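FOR IMMEDIATE RELEASE

Warkolance Teaches Robot Arm to Look Before It Grabs, a Skill Many of Us Are Still Working On

Warkolance, the robotics research group behind the Zirnach manipulation software, today released results from a method that lets a robot arm admit it is unsure. The method, called Trosex, makes the arm pause over a cluttered table, rate its own confidence in each possible grasp, and move for a second look when the rating comes out low.

Earlier versions of Zirnach had plenty of confidence. They would reach for a shadow with the same conviction they brought to a coffee mug, close on air, and report a job well done. Trosex was trained on 3000 recorded grasps, a generous share of them failures, which the group had been saving in a folder with an unprintable name.

In testing, Trosex was given 711 grasp attempts on everyday groceries and small household items. It asked for a second look in 112 of them. The group considers this a healthy level of self-doubt and would like to see it adopted more widely, starting with its own meetings.

The test table is kept plain on purpose. Small, low objects are the hard part, because a flat item offers the fingers very little to hold, while a printed box offers the camera a great deal to read. A package of Walkers vanilla shortbread, with its red tartan and fine print, pulls the attention of most vision models long before a little white rectangle does. Trosex scores both before it commits to either.
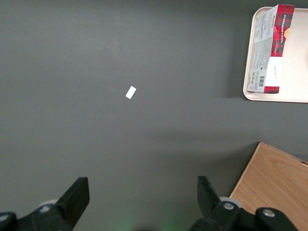

How It Works

The wrist camera sends a view to the software while the gripper is open. Trosex proposes several grasps, then runs each one again with small changes in angle and height. If the answers agree, the arm goes ahead. If they scatter, it shifts to a new viewpoint and starts over. After three looks it gives up and says so in the log, in a plain sentence that engineers have described as refreshing and slightly hurtful.

What It Does Not Do

Trosex is slower than its predecessor. It has no opinion on glass, which it treats as a rumor, and soft bags remain a matter for future work. No claims are made about shortbread beyond the package.

Availability

The Trosex code and the full set of test logs will be released in June under the Mathebula open research license. A set of 100 failed grasps will be included for teams who have run out of their own. Demonstrations at the Warkolance lab are held Thursday afternoons by appointment.

Media and demonstration requests may be sent to the Warkolance press desk.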